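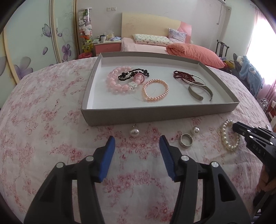
Bracelets and Small Jewelry – Care and Storage FAQ

These are the questions we get most often at the Estent counter and by email. If yours is missing, write to Marijke Aerts through the contact form and she will answer within 5 working days.

How should I store bead bracelets on elastic?
Lay them flat in a shallow tray or box. Don't hang them on a hook for long periods. Elastic stretches under the weight of the beads, and glass and crystal are heavier than they look.

Can different bracelets share one tray?
Yes, if you group them. Put pearl styles on one side and metal bangles on the other. The rim of a bangle or the edge of a faceted bead will scratch a pearl finish over time. A strip of folded cardboard works fine as a divider.

What kind of tray is best?
Low walls and a light interior. Small charms are easier to find against white than against dark velvet. The lid of a shoebox will do. We also sell the Fladholm tray, which has a lining you can take out and wash.

Where should I sort my jewelry?
On a cloth, on a bed or a table. Beads roll on bare wood and drop between floorboards. A patterned cloth is fine for bracelets, but use a plain one for earrings and loose beads.

My long strand is in a knot. How do I get it out?
Put it down flat and loosen the outer loops first. Don't pull on the ends. For a fine chain, use two pins to open the knot. If it won't move, bring it in. Pirmin Moser does untangling at the counter on Wednesday and there is no charge for pieces bought from us.

Can you see the elastic on a pearl bracelet?
On the clear-elastic styles, yes, a little, when the beads slide apart. A small gap is normal. A gap that stays there when the bracelet is lying loose means the elastic has stretched and it is time to restring.

How much does restringing cost?
It depends on the number of beads and the type of cord. Send us a photo and we will give you a price before any work starts. Turnaround is 7 days.

How do I put on an open cuff?
Slide it over the thin side of your wrist and turn it. Don't squeeze it closed or pull it wide each time – the metal weakens at the bend.

Do charms come off?
Most of ours are on a split ring and can be moved to another bracelet. Glued charms can't.

Can I wear beads in the shower?
No. Soap leaves a film on the beads and water wears out the cord.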